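Wednesday, April
Gripper comparison, day 2. Hand-helds, soft pads vs the older ones.

Picking up where we left off. Marius Toma has the Jekari shells, I have the Bekon set. Both on the same firmware now so the width readings should finally be comparable. Yesterday's weren't, ignore that whole sheet.

Zero check first thing, pads closed, no load. Left one reads 4 counts off, right one is clean. Wrote the offset into the config instead of re-flashing. If somebody re-flashes, the offset goes away, so put it back!!

Trigger feel: Jekari is stiffer at the start and then goes soft near full close. Marius likes it, I don't. After half an hour my index finger was done. Bekon pull is even all the way but there's a bit of slop before anything moves. Could shim it. Ask Mkhize if they still sell the thicker washer, the ones in the drawer are too thin.

Thin stuff is where the pads show a difference. Strips, folded labels, cord. The ribbed recess holds a folded strip fine if you catch it in the middle of the seam. Catch it near the tip and it rolls out sideways when you turn your wrist.

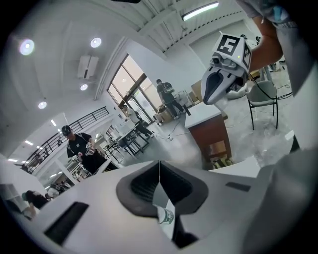

Pinch force at the tip seems lower than at the base, no surprise, but the gap is bigger than I figured. Want a proper number with the load cell, not today. Load cell amp is still with Dradness for the connector fix, they said end of the week.

Tracking. Lost markers whenever the wrist went past a certain tilt, mostly when the two units were close to each other and one blocked the other. First run 279 frames dropped. Moved apart a bit, slowed down on the turns, second run 168. Still too many. Third run was Marius, 218, but he was working faster then me so not a fair comparison. Need a fixed pace, maybe a metronome app or just count out loud.

Overhead lights: the windows and the long tube light both give the cameras trouble when you tip back. Exposure hunts for roughly a second. Locking exposure by hand tomorrow, try two values, keep the one that doesn't wash out the markers.

Cable strain. The cable at the back of the unit pulls on the connector every time you reach across. Tape for now. Real fix = a clip on the shell, Marius has a sketch, print it in whatever's loaded.

Two-handed part: one unit holds, the other pulls. Cord is a good test object for this because you see slack right away. Holding side wants the item low, down near the base of the pads. Pulling side wants the tips. So we'd really need two pad shapes and I do not want to keep two kinds of spares. See what the softer compound does first.

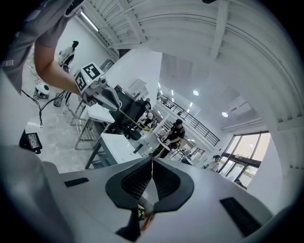
Soft mesh pads, small piece held low at the base. Yellow cord on the other unit.

Pad wear: check the mesh texture after every session, same spot, same light. Write it on the sheet and not on your hand.

Calibration took way too long again. The board was bowed. Glued it to something flat, let it sit over lunch, much better residuals after. Throw out the old board please, it keeps coming back to the bench.

To do
- shim the Bekon trigger, retest
- exposure lock, two values
- same pace for both operators, then redo the dropped frame count
- cable clip, print two
- chase Dradness about the amp
- softer pads, ask for a sample set in both hardnesses
- rename the log folders, "test_new_final" is no good to anyone

Stopped at 5:40, batteries on charge, left unit still needs its screw tightend before anyone uses it.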